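Climorard - Open positions
Part-time packing and room assistant
Posted November 2, 2021
Reference 1742

Climorard is hiring one part-time assistant for the workroom at its Zalau site. The job covers packing, unpacking, table setup and end-of-day tidying. The contract is for 33 weeks and may be extended.

The workroom is a carpeted office room, not a warehouse. Items arrive in cardboard boxes, are checked at a table against a list on a laptop, and leave again in the same boxes where the boxes are still fit for use. Contents are mostly small electronics, cables, chargers and desk items. The previous assistant left in August and the duties have been shared among other staff.

Duties

Open incoming boxes and compare the contents with the packing list.
Enter item numbers in the inventory file. The file currently has 734 lines.
Flatten or reuse cardboard. Boxes with torn or soft flaps go to recycling.
Keep the table clear enough for a laptop and one open box at a time.
Coil and tie loose cables. No cable is left across a walkway.
Vacuum the carpet at the end of each shift and pick up small parts first. Screws and washers found on the floor go in the parts tray, not in the trash.
Report stains, loose carpet edges and damaged table tops on the Rolska form.

Gray carpet, in both views:
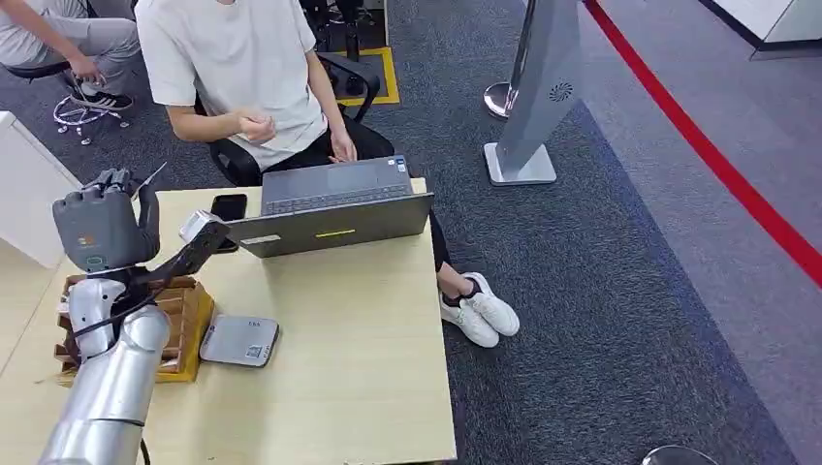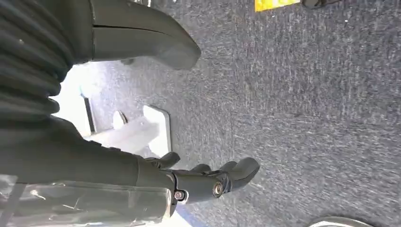 Engebretsen, on reading the draft of this notice, asked that the floor work be stated more plainly: applicants should expect to spend part of every shift kneeling, small parts are hard to find on a speckled carpet, and a vacuum run too early means emptying the bag by hand. The same note adds that knee pads are in the supply closet and that new staff tend to find them in the second week.

Requirements

Able to read packing lists in English and type item numbers without errors.
Able to lift boxes of normal office size and to kneel and stand repeatedly.
Basic use of a spreadsheet.
Careful handling of items that belong to other people.
Previous packing or stockroom work is useful but not required.

Hours and conditions

Shifts are four hours, mornings or afternoons, agreed one week ahead. The total for the contract is 580 hours. Breaks are paid. Soft-soled shoes are worn in the workroom - no boots. Food stays outside the room; drinks are allowed in closed bottles only.

The first two shifts are training shifts at full pay. The new assistant packs and unpacks a set of boxes with a staff member present, then repeats the work alone and has the list checked.

How to apply

Send a one-page résumé and a short note stating which shifts you can work. Put the reference number in the subject line. A cover letter is not needed. Applicants who are invited will be asked to pack one box and complete one list, a task that takes less than half an hour. Travel costs for the visit are refunded against a receipt.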